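I've been using the Zandale two-arm kit since September, and I still can't decide whether I'd tell a friend to buy one. It costs $1,227 a month on the Romodbridge plan, and that's before you pay for Gitstead, the software you really can't skip. So call it a serious purchase.

What I like is how little the arms ask of you. I bolted down the plates, ran the cables, lost an evening to the manual (40 pages, most of them warnings) and had both grippers moving before bed. I've had printers give me more trouble!

My gripe is with the way these kits get sold. Every demo I've sat through has big chunky blocks in it, nicely spaced, and of course the robot looks like a genius. Give me foam letters any day – they're light, they're small, they're odd shapes, and they end up on top of each other.

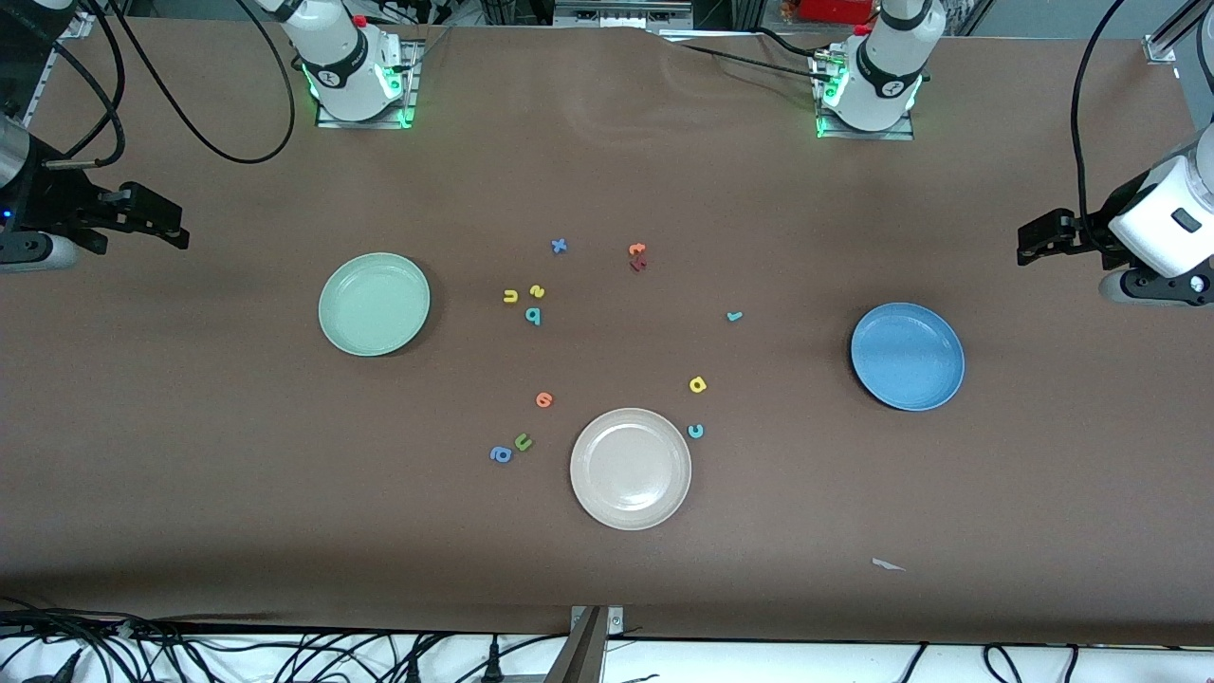

*Letters and plates on the mat, one gripper on each side.*

Sorting letters onto plates sounds like a job for a toddler, I know. But if I'm paying this kind of money, I want to see a kit handle the toddler job before anyone talks to me about warehouses. Amegashie sells a one-arm setup for $610 a month, and for plain pick-and-place I think most small shops would be perfectly happy with it.

So who should get the Zandale? People who need two hands on the same table, and who don't mind cables – there are a lot of cables. If the plan ever drops under $1,000, ask me again.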